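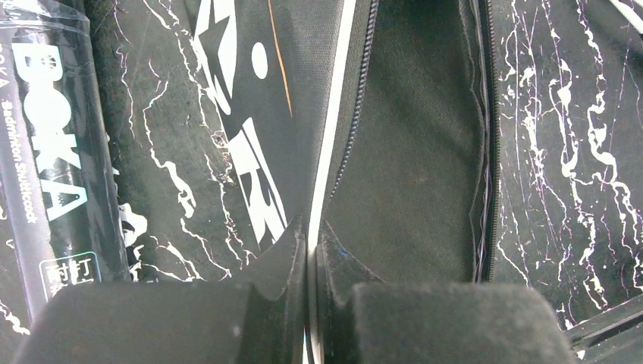

Fereo log, the one I kept saying I'd write

Nov 21, 2024

Quick one before I lose the thread of all this. Long day at the shop yesterday, back hurts, hands smell like machine oil and somehow also like badminton bag.

Where we're at: both arms move. Both arms move at the same time. Both arms move at the same time without one of them going limp halfway through, and if you read the last post you know that was the whole problem. It was the power supply. I'd been blaming the code for two weeks. One supply feeding both sides, fine until both shoulders pulled hard together, then the voltage dipped and the left side dropped off the bus. Split it into two supplies, problem gone. I could have checked this with a meter on day one. I own a meter.

So that's done.

Next thing was the fingers. Bare fingers are useless on anything smooth. I tried grip tape (peeled), then the rubber stuff from under a rug (left crumbs on everything), then a silicone sheet that was actualy pretty good but would not stay glued to the finger no matter what I used. Contact cement, epoxy, the expensive tape. All of it let go at the corner first and then you have a little flap that catches on stuff.

Now it's foam. Thick black foam, one pad per finger. Ordered a sheet from Rostodora along with the last batch of bolts, cut the pads with a new blade in the knife, sanded the finger faces, wiped them down with alcohol, double sided tape, clamp overnight. The overnight part matters. Pads I rushed came off. Pads I left alone are still on.

Downside of thick foam is you lose a lot of feel for how hard you're squeezing. The gripper current goes up so gently that my old "did I grab it" check doesn't trip until way late. Had to lower the threshold. Then it tripped on the foam touching foam. So now there's a second check on the opening width and if the fingers are basically closed, it counts as a miss. Ugly. Works ok. Will clean it up (will not clean it up).

Other downside, the pads take up a lot of the bottom of the wrist view. I knew they would, thicker finger is a thicker finger, but I printed the bracket before I'd settled on foam and now I'd like it tilted a little more. Reprint is on the list. Everything is on the list.

Ok so, the badminton stuff. I got tired of blocks. You can only stack so many blocks. I wanted something with a floppy part, a stiff part and a delicate part, and I had all three sitting in the trunk of my car. Racket bag is the floppy part. Tubes and rackets are stiff. Shuttlecocks are delicate, or at least they get ratty fast if you pinch the feathers. And it all goes together in a way that makes sense, so there's a real job in there someplace: tube into bag, rackets into bag, close the bag. I'd be thrilled with step one.

Zipper is the boss fight. Haven't tried it. Not going to try it this month. For now I unzip it by hand and tug the opening wide so there's a mouth to aim at, and even then the lining folds over on itself and the tube goes down on top of the cloth, not in. Black bag, black lining, black fingers, marbled fabric all over. I did not pick this for the cameras, clearly. Somebody at the shop asked why I didn't use a plain bag in a bright color and, yeah. Fair.

Also, the table. The table cover is black marble pattern. The bag is also sort of a black marble pattern. I put one down on the other and stood there for a minute. Leaving it for now, I figure if it works on this it'll work on anything. 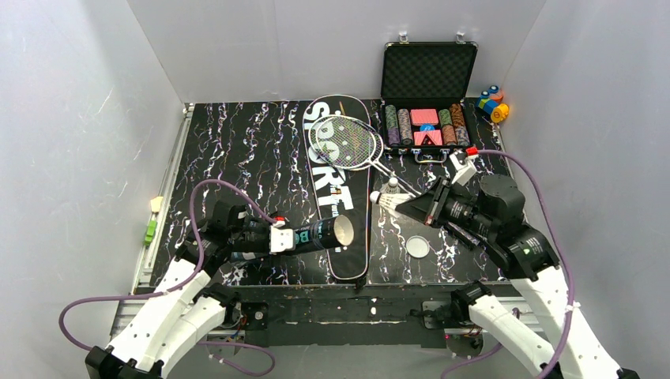 The poker chips are staying on the table too, by the way. That's the job after this one. Pull a chip out of its row, set it down, put it back. I'm keeping the case out so I keep bumping into the problem of working around it. The open lid eats up a lot of room back there and the right arm has to come in low and from the front. Good practice for me on the planning side. I've got a keep-out box drawn around the case and it's bigger than it needs to be, I'll shrink it once I trust the thing.

Handling shuttlecocks, what I've learned so far:

Feather end is the easy grab and the wrong grab. Foam helps. Still squeeze lightly.

Standing up on the cork-down end they don't stand, obviously. Skirt down they stand great. Then you come in from the side and the first touch knocks it over. Slow down for the last inch. I have a speed cap for that now.

Lying on its side it rolls in a circle. Of course it does, it's a cone. I lost a good chunk of an evening to chasing one in a circle with a robot arm.

Tubes are better. The left arm gets the tube and I want to get the right arm to bring the shuttlecock to it, meet in the middle, drop it in the open end. Two arms meeting is a whole other level of calibration though. My left arm thinks the table is in one place and my right arm thinks it's in a slightly different place. Each one is fine alone. Put them together and you see the gap right away. I recalibrated with the printed checkerboard and it got better, then I leaned on the front beam to reach something and I'm pretty sure I made it worse again. Don't lean on the beam. I'm going to put a sign on it.

Recording: everything goes into Rilum, my logger, if you can call it that, it's one long script. It was supposed to save at 60 frames a second from every camera and it really does not, on that old desktop. It starts out ok and then the disk can't keep up and you get gaps. Dropped it to half and the gaps went away. Could buy a faster drive. Could also stop buying things.

I have 362 runs saved so far. A lot are junk. Me bumping the bag, me forgetting to start one of the cameras, me stopping to untangle a cable. I want 1,000 decent ones before I try training anything on it, no science behind that number, it just sounds like enough. At the pace I'm going that's a lot more evenings.

Cables, since I mentioned them. The purple ones. They're too long. I ordered long on purpose since the short ones went tight when the elbow opened up and pulled the plug half out, and now there's a big loop on each side that wants to grab whatever's near. Tried clips along the arm. Clips pop off at the joints. Tried that spiral wrap and it made the whole wrist stiff, the arm sagged to one side and the pose was off by enough to matter. Currently: loops. Moving the hand a bit slower so the loop follows and doesn't whip. If anyone has a good way to do strain relief on a small wrist that rolls a lot, please tell me, comments are open.

Shop stuff. Shearer (the shared workshop, for new people) changed how the bench bookings work, you get a 4 hour block now and then you have to clear the bench if somebody's waiting. My rig doesn't clear. It's bolted down. So I worked out a deal where I keep the back corner and in exchange I sort out the 3D printer when it jams. The printer jams a lot. I think I got the bad end of this deal but I do have walls around my table now, so the lighting stays more or less the same all day, and people don't set their coffee on it.

Little things I want written down so I don't have to learn them again:

- tighten the gripper bolts before every session. They back out. Threadlocker on the next rebuild
- left arm homes weird if you power it up with the hand closed. Open the hand first
- the foam picks up lint like crazy, roll some tape over it once in a while
- turn the bag so the opening is on the right arm's side, otherwise the wrist hits its limit and it just sits there and hums
- back up the drive. BACK UP THE DRIVE

Next time: reprint the bracket with more tilt, do the calibration over with nobody leaning on anyting, and one clean tube-into-bag run start to finish with no hand help. I'd also like to try holding the bag open with one arm while the other one does the putting in. Pretty sure that's how it has to go in the end. I do it that way myself, one hand on the bag.

Ok, printer's jammed again, gotta go.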